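Ticket: Order confirmation emails going out twice (and sometimes not at all)
Shop: Mitetti Knits
Plan: Wunport Small Shop
Status: Open, waiting on customer

First message

Hi there! So I run a little knitwear shop on Wunport (mittens, hats, the odd scarf when I'm feeling brave) and since I switched the mail add-on over to Morkico my confirmation emails have gone completely sideways. Some customers get two of them a minute apart. Some get none, and then they write to me worried that their money has vanished. I've got 484 orders in the system and I really don't want to go through them one by one!

What I've tried already:
Turned the Morkico add-on off and on again. No change.
Cleared the browser cache, logged out, logged back in. No change.
Placed a test order with my own address. Got two emails.
Placed another test order with my old school address. Got zero emails, checked spam twice.

The product I used for the test orders is the gray-green mitten, in case you need to look it up on your end. 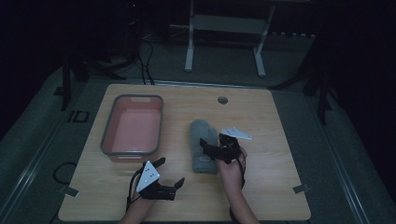
Knitted mitten, gray-green, next to the pink and gray basin

Reply from support, Wednesday 9:40 am

Thanks for the detail. Can you check whether the built-in Wunport notifications are still switched on? They're under Settings, then Messages, then Customer. If both that and the add-on are active, each one sends its own copy.

My reply

Oh for Pete's sake, yes, they were both on. I could have sworn the setup wizard said it would switch the old one off for me, but maybe I clicked past that page (I was eating lunch at the time). I've turned the built-in one off now and placed a new test order, and I got exactly one email. Hooray!

The missing ones are still missing though. I went back through last week's orders and found 12 where the customer says nothing ever came. The log in Morkico says "accepted" next to every one of them, which sounds good, but accepted by whom? My school address is in there too, also accepted, still nothing in the inbox.

One thing that may or may not matter: I moved my domain over to Marchetti hosting in October, and the mail trouble might have started then. I only noticed when things got busier, so I can't swear to it.

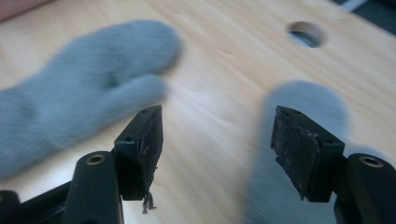 I looked in the Marchetti control panel for the records you folks list on the help page. There's one SPF record and it still has my old host's name in it, and nothing at all for DKIM that I can find. Do I edit the old SPF line or add a second one underneath? The help page shows a screenshot of a panel that looks nothing like mine, so I didn't want to poke at it and break my regular email as well.

Reply from support, 2:15 pm

Please edit the existing SPF line, don't add a second. Copy the value from Morkico under Sending Domain. The two DKIM entries are on the same page. Set the TTL to 600 if the panel asks.

My reply

Done, I think! SPF is changed and both DKIM lines are in. Morkico shows a green check for SPF and one of the DKIM entries, and the other still says pending. I waited 40 minutes and hit refresh far too many times. Should I delete that one and add it again, or leave it overnight? And once it's all green, is there a way to resend just those missing confirmations in one go?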